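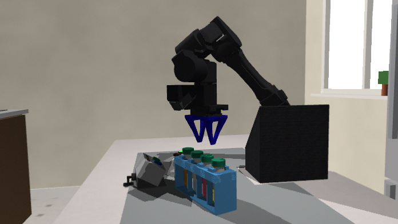 Figure 5. Simulated bench for the vial task: arm on its pedestal, blue two-fingered gripper open over a rack of four capped vials.

4.2 Vial handling

We were eager to see how Stivo, our control policy, would do on a chore that people in a small lab repeat all day. The robot must pick one vial out of the rack by its cap and put it back in the same slot. The task sounds dull and is wonderfully hard! The caps stand in a close row, and a finger that comes down a little off line bumps the next vial.

We ran 813 trials in the Utow simulator. Stivo finished 286 of them with every vial upright, against 17 for the scripted baseline. Most failures came at the return step, when the vial met the edge of the slot at a slant. Bình Từ and Huệ Dương went through the failed runs separately and agreed on this cause. We would not hand the job over to a machine yet, but a jump this large from one change in training makes us very keen to try the real bench. Section 4.3 repeats the test with the rack turned.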